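OK so I finally bought a mechanical watch and I have opinions. Thread, sorry in advance.

Background: I've worn the same quartz thing since college. Battery every couple of years, never thought about it. Then my bus route changed and I started walking past a little secondhand jeweler in Landeg twice a day, and that was the end of me.

The watch in the window was a Borkora hand-winder. Steel case, 37 mm, cream dial, thin little baton markers, small seconds at six. No date. I didn't know I hated date windows until I saw a dial without one!

I walked past it for three weeks. I told myself if it was gone by payday, fine, that was a sign. It was not gone by payday.

Price on the tag was $761. Such a weird number. I asked if there was any room in that and the woman behind the counter said she could throw in a strap. I took the strap (brown, a bit stiff, very nice buckle).

Things I checked before paying, for anyone shopping used: does the crown wind smoothly, do the hands set without jumping, is the crystal chipped near the edge, does the case back look like somebody went at it with a butter knife. Mine has one scratch between the lugs from a strap change. I can live with that.

She also put it on a timing machine for me and it was running 15 seconds a day fast. For an older hand-winder I was happy with that. If you need better than that, buy quartz, I mean it kindly.

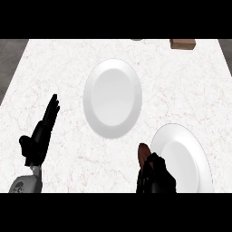
Winding it is the best part of my morning now. I do it before coffee, same time every day, and stop when I feel it get firm. Please don't force it past that. I read way too many forum posts about broken mainsprings the first night and barely slept.

A few of you asked about size. I have small wrists and I kept hearing that anything under 40 would look like a kid's watch. Nope! Looks great, slides under a shirt cuff, and I forget I'm wearing it. Try the smaller one on before you listen to anyone online (including me).

Water. It's an old watch with old seals, so I treat it like it's made of sugar. Off for dishes, off for the shower, off if the sky looks funny.

Strap talk – the brown one was killing me by day four, so I ordered a soft gray one from Pirnivdale and it's so much better. Make sure you measure between the lugs first. I guessed, and my first order had to go back.

Next job is a service. The shop had no paperwork on when it was last opened up, so I'm booking it in with the repair place over in Diston for June. They quoted me before seeing it, which makes me a little nervous, but everyone I've asked says they're good. Will report back.

And no, I'm not buying a second one. I've only looked at the dress watches with the black dials, like, twice. OK, more than twice.

8 April 2021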